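1/5
Ikomo verkauft uns Sortieren am Band jetzt als »Ordnung, die mitläuft«. Becher aufs Band, Schale daneben, fertig. Ich bin skeptisch.
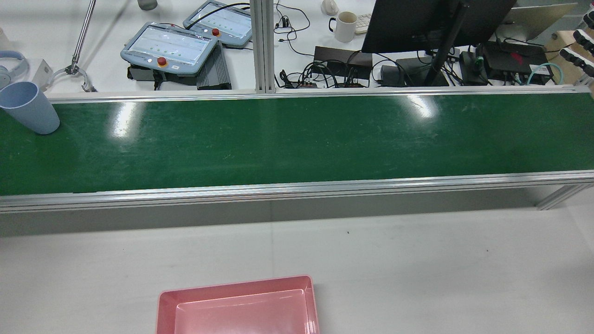
2/5
Erste Frage: der Belag. Dunkelgrün sieht ordentlich aus, solange kein Deckenlicht drauffällt. Dann sieht man jeden Kratzer – und eine hellere Stelle in der Mitte.
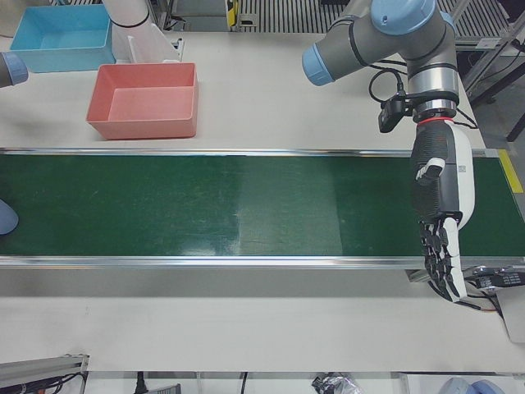 Band ohne Ladung, zwei leere Kisten dahinter, hellblau und lachsrot.

3/5
Zweite Frage: Was macht so ein leichter Becher, wenn das Band anruckt? Im Prospekt steht was von 100 Teilen ohne Umkippen. Mit welchen Bechern, steht da nicht.

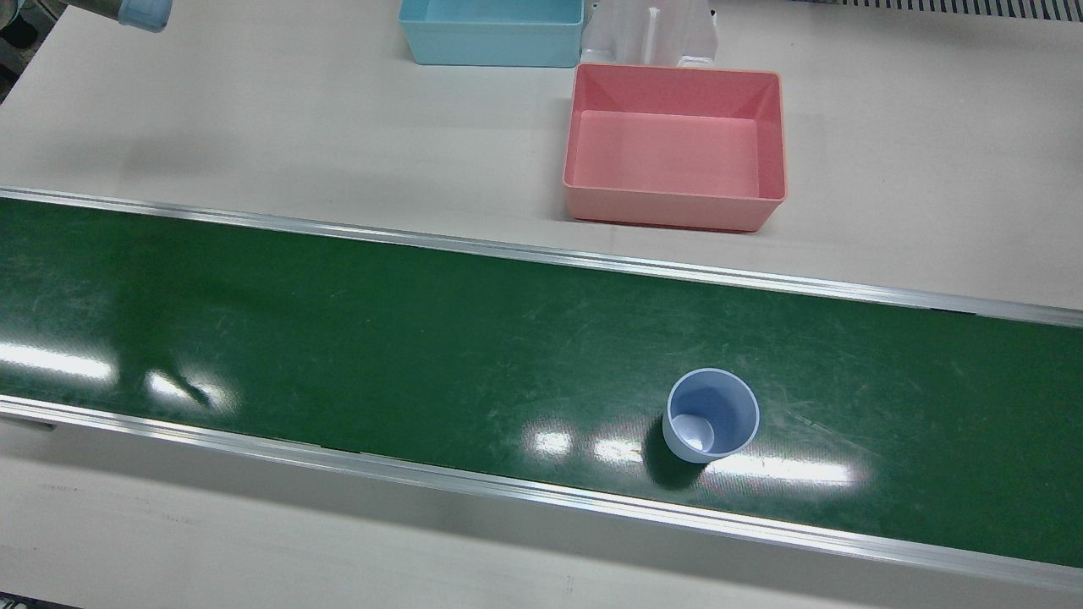
Hellblauer Becher, aufrecht. Die rosa Kiste ist noch leer.

4/5
Und der Platz! Für einen Becher und eine Kiste geht ein ganzer Tisch drauf, dazu Kabel, ein Karton, Gestelle.

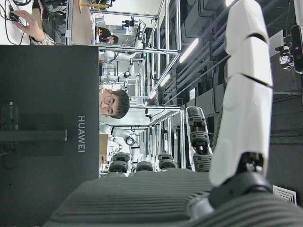 5/5
Tretthorpe will im Januar nachziehen, angeblich mit 26 Kisten pro Tisch. Glaub ich, wenn ich's sehe. Bis dahin sortiere ich von Hand.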